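Visit report: the gripper and arm test hall at Plemside

Written for the members' page of our workshop network

In March I had the chance to visit the test hall at Plemside together with my colleague Tala Nassar. The hall is used by small companies that want to try a robot arm or a gripper before they buy one. We went there with a practical question. Our shop packs glass jars and small cardboard trays, and we want to know which gripper can take both without a change of tool.

The train was late and we arrived at 10.40, so we missed the welcome coffee. Zohreh Sadeghi, who runs the testing side, started the tour again for us, and I thank her for it.

The hall has 12 test stations. Each one can be booked for half a day, and a company may bring its own parts in a box. We had brought our jars in two sizes and a pile of trays, wrapped in my old pullover.

First station: two-finger gripper from Varkden

The Varkden gripper is electric and has flat fingers with changeable pads. With the small jar it did very well. We let it pick and place the jar 200 times and it dropped none. With the big jar we had to lower the speed, as the jar turned a little in the fingers when the arm stopped. Zohreh changed the pads for softer ones and this was better, but Tala noticed that the soft pads left a mark on our paper label. For us this is a problem. The trays it could only take by the edge, and then they bent.

Second station: suction gripper from Boutros

The Boutros tool has four cups and is very light. The trays were no difficulty at all. The jars could be lifted by the lid, and I was surprised how steady they hung. But when a lid had a little dust on it, the hold became weak. Out of 79 lifts with dusty lids (we made them dusty ourselves, with flour) we lost six. The noise is also something to think about. In a small room like ours I would not like to stand next to it the whole day.

Cables and how they are held

I had not planned to write about cables, but we spent almost one hour on this subject and I think it was the most useful hour of the visit. Zohreh told us that in her experience more test days are lost because of a damaged cable than because of a bad gripper. She asked every visitor to look at the fixing before looking at the fingers.

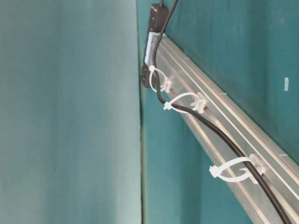 Black cable held along the metal rail with white cable ties in loose loops.

The ties are left open like this on purpose, she explained. If they are pulled tight, the cable cannot slide a little when something moves, and all the bending happens at one point. Tala asked if a loose cable does not catch on things. It can, and for this reason the distance between the ties should be chosen with care, and one should run the whole movement slowly by hand before the first automatic run. At home we have always pulled our ties as tight as possible and cut them short. I was a bit ashamed when I heard this.

We also talked about sharp bends near an end fitting. Her advice was to give the cable a wide arc wherever there is space, and to check the places with a small bend more often than the rest.

Controllers

After lunch (soup and bread, very good) we compared two controllers on the same arm. The first was the one from Plullora, which has a touch panel with large symbols. Tala, who had never programmed an arm, made a simple pick and place in 12 minutes. The second was an older model with a text menu. It took us much longer, but it kept a clear list of errors with the time for each one, and the Plullora panel showed only the last error. For a person who must find out in the morning what went wrong in the night, the list is worth a lot.

What we take home

We have not decided yet. The suction tool fits our trays and the two-finger one fits our jars – so the question we came with is still open. Zohreh offered us a second half day to try a combined tool, and we will take our real labels and lids with us next time.

For those who want to go: the hall is a short walk from the station, bus 523 stops in front of the gate, and closed shoes are required. Please send the sizes and weights of your parts before the visit. We forgot the weights and had to borrow a kitchen scale.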